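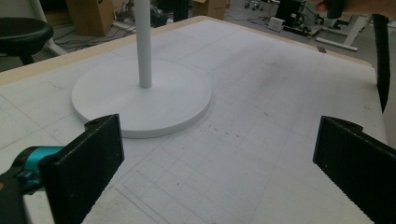

Pre-Opening Safety Inspection – Nudulmont Hall
Live Music Season, Standing and Seated Concerts

Date of inspection: June 16, 2026
Premises: Nudulmont Hall, main auditorium, foyer, backstage and loading bay
Licensed capacity: 3,738 standing; 2,523 with floor seating in place
Status codes: S = satisfactory; A = action required before doors; M = monitor; N/A = not applicable

The findings apply to the hall as presented on the day. Any touring production bringing its own stage, rigging or effects must submit separate documents to the venue safety office.

Section 1. Entrances, exits and escape routes

1.1 All final exit doors open fully in the direction of travel. S
1.2 Exit signs lit and visible from the auditorium floor. A
Comment: The sign over Door 6 is hidden by the merchandise banner rail when the rail is raised. Lower the rail or move the sign bracket.
1.3 Escape routes clear of stored items. A
Comment: Two flight cases and a stack of barrier feet were found in the stage left corridor. Removed during the inspection. The same finding was recorded in May.
1.4 Door stewards' positions marked on the current plan. S
1.5 Accessible viewing platform has its own step-free route out. S
Comment: Ramp edge strip renewed. The handrail on the lower section is firm.

Section 2. Stage and front-of-stage barrier

2.1 Stage deck level, locked and free from trip hazards. S
2.2 Leading edge marked with white tape visible under show lighting. M
Comment: Tape is lifting at the centre, where support acts tend to set their monitors. Renew weekly during the season.
2.3 Barrier sections pinned and bolted, with no gaps at joints. A
Comment: One bolt missing at the join nearest the mixing position cable run. Sturko to supply and fit.
2.4 Pit width sufficient for stewards and medical staff to pass. S
2.5 Drinking water point for the front rows stocked and staffed. N/A
Comment: Not set up on the day. To be checked by the duty manager before each standing concert.

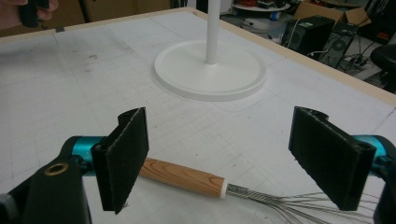
Panetti Venue Inspection Services

Section 3. Rigging and overhead equipment

3.1 Load plan displayed at the rigging desk and signed. S
3.2 Hoists within inspection date. S
3.3 Secondary safety bonds fitted to all lanterns and speakers. A
Comment: Four side lanterns on the upstage bar are without bonds. The bar is not to be flown over performers until these are fitted.
3.4 Access to the grid restricted to authorised staff. S
3.5 Tools used at height attached by lanyard. M
Comment: Lanyards are available, but the signing-out sheet is incomplete for most of May.

Section 4. Electrical supply and sound

4.1 Portable equipment tested and labelled. S
4.2 Cable crossings on public routes covered by ramps. S
4.3 Emergency lighting tested for full duration. S
Comment: All units lasted the full test. The fitting above the cloakroom was slow to come on and should be looked at during the next service visit.
4.4 Sound level meter calibrated and logging at the mixing desk. M
Comment: The meter supplied by Sleiman is in date. The display cannot be read from the engineer's chair and should be raised.
4.5 Hearing protection available to staff and offered to the public. S

Section 5. Crowd management and welfare

5.1 Queue plan agreed for early arrivals. A
Comment: The plan dates from before the side gate was closed. For concerts with a young audience, where queues may form from early morning, shade and toilets must be provided outside.
5.2 Number of stewards on the draft rota matches the plan. S
Comment: The rota shows 54 stewards for a full standing concert and 40 for a seated one.
5.3 Stop-show procedure issued to artist management in advance. M
Comment: The procedure is clear. It should state who speaks to the performer on stage, and through which microphone or earpiece.
5.4 First aid room clean, stocked and signed. S
5.5 Quiet room available and known to foyer staff. S

Section 6. Dressing rooms and backstage

6.1 Fire action notices displayed in each room. S
6.2 Hair and styling appliances used on heat-resistant surfaces. M
Comment: Mats are provided in Rooms 1 and 2 only. Provide the same in the dancers' room.
6.3 Backstage passes checked at both doors. S

Actions marked A are to be closed and signed by the venue safety office before the first public performance. Items marked M will be looked at again at the next routine visit. The signed copy is kept at the stage door – a second copy is to be held with the premises licence.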